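Pandstead bench, robot arm cell: start-of-shift safety and inspection checklist

Used before every recording block. Comments are from whoever did the check, typed in the same day. Please keep adding them, they are the best part of this sheet!

Block: Friday, morning
Task being recorded: tip box and tube rack handling, pick and place
Examples saved before this block: 2,304
Target for the set: 3,000

SECTION A. BEFORE POWER

A1. Emergency stop within reach of the operator's chair
Result: OK
Comment: Pressed, twisted out, pressed again. Clicks properly both ways.

A2. Base bolts tight, no rocking
Result: OK
Comment: None.

A3. Cables strapped along the arm, no loop that can catch
Result: OK with comment
Comment: The hook-and-loop strap on the forearm had crept towards the wrist by the end of yesterday. I moved it back and ran the arm slowly through its whole reach with one hand on the stop. There is still slack at the wrist, and we want some, or the last joint pulls at the plug. Look at it again at the halfway break.

A4. Gripper fingers clean, screws tight, nothing stuck to the pads
Result: OK
Comment: Wiped with a dry cloth. One pad is getting shiny on the inside edge. Not bad enough to swap, but the grip on smooth plastic will change as it wears, so I have written it in the block notes. Whoever trains on these will want to know!

A5. Work surface dry and free of grit
Result: OK
Comment: None.

A6. Food and drink kept off the bench
Result: Not OK
Comment: Packets still turn up on the platform. If they are props, list them on the object sheet. If they are lunch, please take them home.

SECTION B. POWER ON, NO OBJECTS

B1. Indicator light matches the mode on the screen
Result: OK

B2. Home position reached at slow speed
Result: OK
Comment: Lovely and smooth since the Jevton update.

B3. Soft limits hold at the bench edge and at the platform rails
Result: OK
Comment: Tested both. Stopped short of the rails each time with room for a finger.

B4. Force limit trips when pushed by hand
Result: OK on second try
Comment: First push did nothing because the profile from the Mustton bench had loaded. Same arm, much higher limit. Changed to ours, pushed again, stopped at once. I would like this moved up the list and done before B2, and I have asked for the profile name to show in large letters at start-up.

B5. Gripper opens and closes fully, 2 cycles
Result: OK

SECTION C. RECORDING

C1. Fixed camera clamped, view matches the reference picture
Result: OK
Comment: Laid the live view over the reference and the corners lined up. A small knock here spoils a morning of good work, so it is worth the minute.

C2. Lighting
Result: OK with comment
Comment: Strong glare on the glossy surface. I left it in. The Ngô set had beautifully even light and the policy trained on it went to pieces the first time someone opened a blind. A bit of ugly light in the examples is doing us a favour. Only stop if the glare hides the object being picked.

C3. Clocks for arm and camera agree
Result: OK

C4. Failed attempts kept and labelled
Result: OK
Comment: Yes, keep them! Dropped boxes, crooked approaches, the ones where you back off and try again. Label as "fail" or "recovered". The recovered ones are gold, because the model gets to see how to come back from a mess.

C5. Object positions changed between attempts
Result: Needs attention
Comment: I played back attempt 464 next to its neighbours and the rack had hardly moved. We all get into a rhythm and put things back where our hand likes them. Use the printed position cards, even when it feels slow.

C6. Hands clear before each start
Result: OK
Comment: Say "clear" out loud, even if you are working alone.

SECTION D. SIGN-OFF

Cell may be used: yes, with A6 and C5 to be followed up
Recheck at halfway: A3, A4, C1
Arm and gripper at the bench, with the tip boxes and rack on the platform:
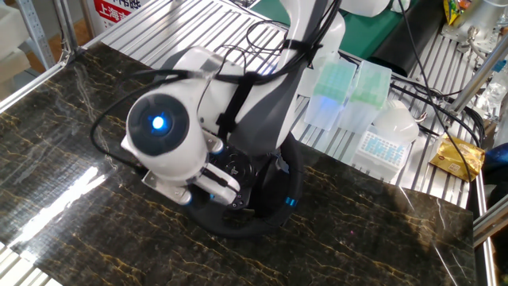
Reply from the Mustton bench: Sorry about the force profile, we have now locked ours so it can't load on your side. Very much agree on keeping the recovered attempts. We threw ours away for the first month and had to record a lot of them again. Could you send us the position cards? Ours are handwritten and only cover half the bench.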